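The Trouble With Towels
Two small arms, two kinds of fingers and a pile of laundry: what a month of testing in Dillbridge says about choosing a gripper

By Sepehr Safavi

A bolt is an easy thing for a robot. It has one shape, it keeps this shape when you touch it, and if the fingers close one millimeter too far to the left, the bolt moves a little and everybody is still happy. A towel is different. It changes as soon as you come near it, and after the first bad grasp you have a new towel with a new problem.

I write about machines for a living and I have folded more than enough laundry in my life, so when the people at Endanness told me they were comparing grippers for soft items, I asked if I could come and watch. Endanness is a small company. It does not build robots. It buys arms, fingers and cameras from others, puts them together and tells its customers which combination can do which job. The customer this time was a firm that sorts returned clothes, and its question was simple: which fingers should we order?

The room is on the second floor of a former print shop in Dillbridge. It smells of coffee and warm electronics. I came in May, on a morning when the team had already been at work for three hours, and the first thing I learned was that I should not lean on the table.
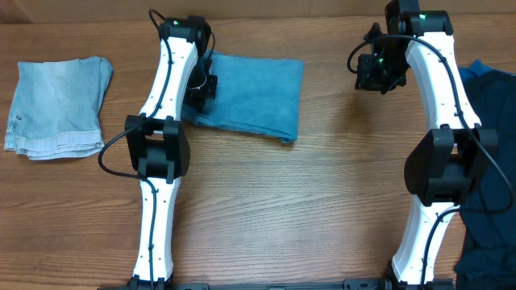
The comparison had two candidates. The first was the Koltitar finger, long and stiff, with a rough gripping face. The second was the Leckie finger, shorter, with a soft pad that bends around whatever it meets. Both can be screwed to the same wrist, and the change takes 4 minutes if you do not drop a screw. I dropped one, so mine took longer.

Each pair of fingers had to make 300 grasps. A grasp counted as good when the cloth was lifted clear of the table, held for a slow breath and put down again inside a marked distance from where it started. The items were ordinary: towels, denim, knitted things, thin cotton. They had all been washed many times, and this was important to the team. New cloth is stiff from the factory, and it flatters the gripper. Old cloth lies flat and gives you nothing to take hold of.

I expected that the soft pad would win. It looks gentle and modern, and when you press it with your thumb it feels very much like a fingertip. In the first hour it did win. It picked up a thick towel by the middle, again and again, and the stiff fingers slid over the same towel as if it was ice.

Then we came to the edges. To fold something, the robot must not take it by the middle. It has to take one corner, and only the top layer of this corner, and leave the rest on the table. The Leckie pad is generous, and it takes everything. It came up with two layers, with three, once with the complete bundle hanging like a caught fish. The Koltitar finger has a hard, square tip, and this tip can go under a hem like a letter opener. It failed often, but when it failed it simply closed on air, and the cloth stayed where it was. You could try again from the same position.

This difference does not appear in any catalog I have seen. A catalog tells you the force, the opening and the weight. It does not tell you how the finger fails, and for cloth I would now ask this question first.

At the end of the Koltitar run, the share of single-layer corner grasps was 59 percent. For the Leckie it was 53 percent. On paper the two are close, and I think a buyer who reads only these numbers would choose by price. But the time lost after a bad grasp was much longer with the soft pad, as somebody or something had to spread the cloth out again before the next attempt.

We should also talk about where the camera sits. The team tried one view from high up, looking down over both arms, and one from small cameras on the wrists. The high view is comfortable for a human. You see the whole table and you understand at once what is going on. The program that controls the arms also likes it for the large movements, when an arm must travel from one side to the other without hitting its neighbor. In the last few centimeters the high view becomes nearly useless, for the reason that the arm itself stands in the way. Exactly when you want to see the corner of the towel, there is a motor on top of it.

The wrist view has the opposite character. It knows nothing about the rest of the table, but it shows the fingertips and what lies before them, and the texture of a knitted cloth becomes so clear that you could almost name the stitch. 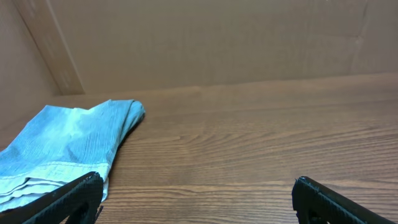
Photo: Endanness

With only the high camera, the approach to a hem was a kind of guessing. The arm came down, stopped too early or pushed into the wood, and a person had to correct it. With the wrist cameras added, the approach became slower but calmer. I watched the same movement many times on the screen and began to see what the operators see: a thin pale line where one layer ends and the next begins. If this line stays between the fingertips, the grasp is usually fine. If it wanders to one side, you can stop already.

The lighting made more difference than I would have believed. The team had started with a strong lamp from one side, and every wrinkle threw a black shadow that the program took for an edge. Soft light from above fixed the larger part of this. It cost less than one spare motor.

A word about the walls. Cardboard is cheap, it does not shine, and it keeps the background the same from morning to evening, while people walk past in shirts of all colors. In an earlier test without walls, a red sweater in the doorway was enough to make the left arm hesitate. I have seen laboratories with painted screens and expensive curtains for the same purpose, and I could not find any advantage in them.

The controllers I can treat quickly. The arms were guided by hand for the first part, with a person moving a matching pair of handles, and by the trained program for the second part. Hand guiding is tiring. After forty minutes my shoulders hurt and my grasps became worse, first slowly and then all at once. The program does not get tired, but it learned from people like me, and it copied my habit of coming in too steep. One of the operators recognized it on the screen and laughed for quite a while.

So which fingers should the customer order? Endanness recommended the Koltitar for folding and sorting single items, with wrist cameras on both arms. If the job is only to move cloth from a bin to a belt, the Leckie is the better tool — it takes big, safe handfuls and it forgives a bad approach. The customer asked if one arm could carry one type and the second arm the other. The team had not planned this test. They have now put it on the list, and the fingers for it are lying in a drawer, together with a bag of extra screws.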